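From my end of the office: the great cupboard clear-out

Well, we did it! After promising since September that I would sort out the long low cupboard by the desks, I finally rolled my sleeves up on 14th January and got stuck in.

I'd been putting it off because everybody's odds and ends had drifted in there since we moved up from the ground floor. There were Desia price lists from before I joined, two hole punches (neither of which punched), a box of Irnetti tea lights left over from a summer party, and so many instruction leaflets for the old Climance heaters that I could have papered the kitchen with them. Florian Masson very kindly took the leaflets down to the recycling for me, and came back asking if he could keep one of the hole punches. He likes a project.

My method, if you can call it that, was to take the whole lot out, wipe the shelves with a damp cloth and a drop of washing-up liquid, and then only put back what somebody would come looking for. It's slow going — you do end up reading things — but I enjoyed it far more than I expected, and I found my good scissors! The Palma job folders, all the way up to number 569, have gone to the big store room, so please look there first before you panic.

The key lives in the lock now, by the way. It used to be in my drawer, and then in a mug, and I got tired of being asked.

0 comments 2 shares
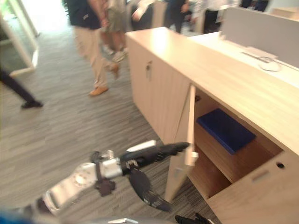

Can I keep my own things in the cupboard? Small bits are fine if you put your name on them and tell me, but coats, shoes and anything you can eat should go in your locker.

I'm doing the stationery drawers next, so if you have a stash of my good blue pens (you know who you are), now would be a lovely time to slip them back. I'd also be glad of a few spare box files if your team has any going, any colour, as long as the clips still shut properly. Just leave them on my chair and I'll find them a home.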